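Joster wrote:
Evening all! We've got 418 demos of the can task now (pick one up, put it on the little wooden stand) and I'm wondering whether to carry on or start training. Most of them went smoothly, though my wrists would like a word. I've kept the shiny cans in the mix, reflections and all, which I know some of you have feelings about.

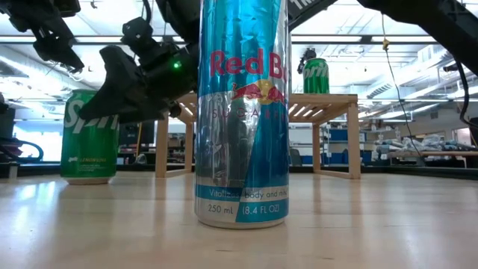

Ravier wrote:
Should failed grasps stay in the training set?

Nazma Kanagaratnam wrote:
Keep the ones where the operator recovers and finishes the job, and put the rest in a separate folder, labelled as failures, so you can come back to them later.

Ravier wrote:
Lovely, thank you, that's much kinder than my habit of binning the lot!

Won wrote:
I'd go the other way, I'm afraid. We trained on 235 clean runs in June and the policy was far steadier than when we let the fumbles in, recovered or not. It picked up all our dithering, bless it.

Nazma Kanagaratnam wrote:
That's fair, Won, but did yours ever get itself out of a bad grip? Ours only learnt to after we added 29 recoveries, and I'd be sad to lose that.

Won wrote:
Hmm, no, it just sat there squeezing. Point taken, though I'd still trim the pauses.

Joster wrote:
Right, I'll train one of each tonight and post both sets of results here once they're done.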